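Dish Racks and Drying Corners: Gallery

Collected by Lucimara Furtado

This page gathers dish racks, drying mats and the things that end up on them. It started as a side page to the kitchen storage gallery and grew too long to stay there. Most of the entries are short. Where I know the size or the maker of a rack I have put it in. Where I don't, I have left it out.

The entries run from the smallest setups to the largest, with a few odd ones at the end. To see the sinks and faucets, go back to the main kitchen page and pick the second link.

Single-mug stand, Trindade
A bent wire stand for one mug and one spoon. It lives on a windowsill in a studio apartment in Trindade. The owner washes one mug several times a day and says she has never needed more than this.

Folded towel
A cotton dish towel folded in thirds and laid beside the sink. It holds four glasses upside down. The towel goes in the wash on Thursday and a clean one takes its place.

Jolow roll-up rack
Steel rods joined by two rubber strips. It lies across the sink and drips straight into it. Pots sit well on it. Small cups tip over between the rods, so they go on the counter. Rolled up, it fits in the drawer with the foil and the wax paper.

Flernon drainer, 15 inches
The shallow model, with a tray that slides out at the front. The tray needs rinsing every few days or it gets a chalky line along the lip. The plate slots are a little narrow for stoneware and fine for ordinary dinner plates.

White wire racks are the kind I get the most mail about. They are light, they are easy to lift out of the way, and the parallel bars take plates on edge without any fuss. Bowls are harder. A round bowl will not stand in a plate slot, so it ends up tilted against whatever is next to it.

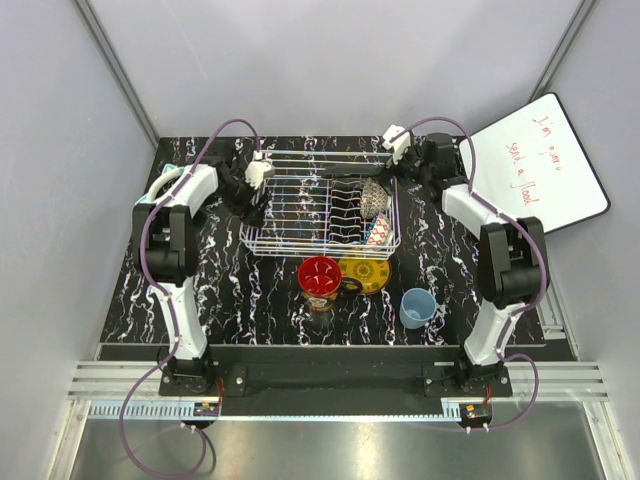
White wire rack on a black marbled surface. Black slotted holder inside, with a patterned bowl and a small red and white cup beside it. Red mug in front.

A removable holder is worth having in a rack of this type. It breaks up the open space and gives the taller pieces something to lean on. Check the coating on the wires now and then, mainly where the bars meet the outer frame. Once it chips, the metal under it will rust and leave marks on light-colored dishes.

Stosta two-level rack
Plates below, glasses above. The upper level lifts off, which helps when a stockpot has to dry. It is tall, so measure under the cabinets first. Mine cleared by 2 inches.

Wall-hung rack over the sink
Screwed into the studs above a double sink. The dishes are put away wet and stay there until the next meal. The lower bar holds cups on hooks. The shelf was put up in March and has needed one screw tightened.

Bamboo crossbar rack
Two sets of slats that open into an X. It folds flat when the plates are put away. Stand it on a mat and turn it over once a week so the feet can dry out. This one has darkened at the bottom.

Church hall drying shelves
Four long steel shelves on casters, used after suppers. The kitchen there owns 175 dinner plates, and they all fit if the serving platters are dried by hand. The casters lock.

Bottle tree
A plastic post with pegs, meant for baby bottles. It now holds water bottles and the parts of a coffee grinder. The base unscrews for cleaning.

Other galleries: Spice drawers. Mug shelves. Under the sink. Pantry doors.

Page views: 1,219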